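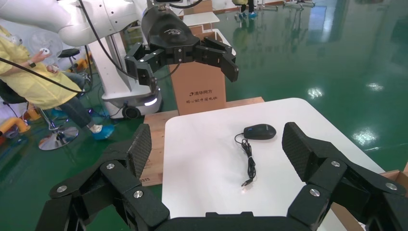
Rekha Kurup told them the waiting list was no place for a boy who had stopped going to school, and that if Murthy House couldn't see him before December she would like to hear it said out loud, by someone with a name.

Home | Stories | Poems | Submit | About

6 min read

"Arash Farahani," I said. "I do intake."

She wrote it down. She had a folder with her, the kind with a string, and everything in it was in date order. There were letters from the school, and a form from the pediatrician that I had sent back in the fall because one box was empty.

"I filled in the box," she said.

I looked. She had.

The boy was out in the hallway. Through the glass I could see his knees and his sneakers. He was twelve. He had gone to school every day until September, and then one morning he sat down in the driveway and wouldn't get up. It was in the pediatrician's letter in one line. Mrs. Kurup told it in a lot more than one line. She told me what he was wearing, and how the bus driver waited with the door open, and then closed it.

I explained how the list worked. Families were seen in order unless there was a safety concern. We had 30 places in the program and 100 names waiting.

"And what is he?" she said.

"I'm sorry?"

"What number."

I wasn't supposed to say. I turned the monitor a little and looked, and then I said it. She nodded as though I had given her the time.

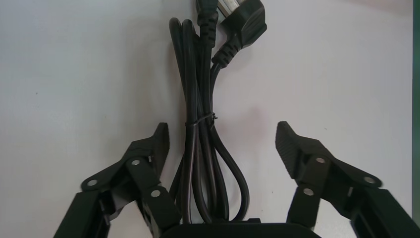 Corinne Halvorsen ran the clinical side and did not like to be asked for favors, so I waited until after four, when the last group had gone home. She was packing up the meeting room. A black power cord hung against a plain white surface, folded back on itself into a long narrow bundle with the plug at one end, and a thin dark twist tie already around its middle. I gave her a hand with the chairs. I told her about the driveway.

"They all have a driveway," she said.

"I know."

"Is he safe?"

"He's safe. He's just not going anywhere."

She put the cord in the drawer. She asked who else was new, and I told her, and she asked about Deepika Pai's Thursday – no, she said, forget that, Deepika's full. She was quiet for a bit. Then she asked whether the mother would come by herself.

We had a parent hour. It was in the funding agreement with Cultanum, and hardly anyone used it. Six chairs, a box of tissues and Venkatesh with his laminated cards. Most parents wanted us to see the child and send him back fixed. They didn't want to sit in a room and practice what to say at seven in the morning.

"It isn't a place in the program," Corinne said. "Don't let her think it is."

I called that evening. Mrs. Kurup picked up before the second ring. I told her what it was and what it was not. I could hear a television, and then I couldn't.

"So it would be me," she said.

"Yes."

"He'd stay home."

"He could, or he could come and sit in the hallway again."

She asked what time, and where to park, and if there was a form.
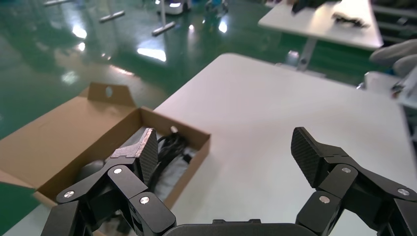

From "Parent Hour," part one of two

She came for eleven weeks. The boy sat in the hallway for all of them, and on the fifth he moved one chair closer to the door. I only noticed because I had to step over his feet.

Venkatesh told me she argued with the cards. One of them said Name the feeling, and she said her son knew perfectly well what the feeling was, what he needed was for her to stop standing at the front door with his bag in her hand. Venkatesh asked her what she would do with the bag. She said she would put it in the car the night before and not mention it.

In the twelfth week his name came up. I had the letter ready to mail, but she was right there, buttoning her coat, so I handed it to her. She read it to the end and held it out to the boy.

He read it too. Then he asked me if the chairs were the same in the other room.

I said they were.

4 comments | 19 shares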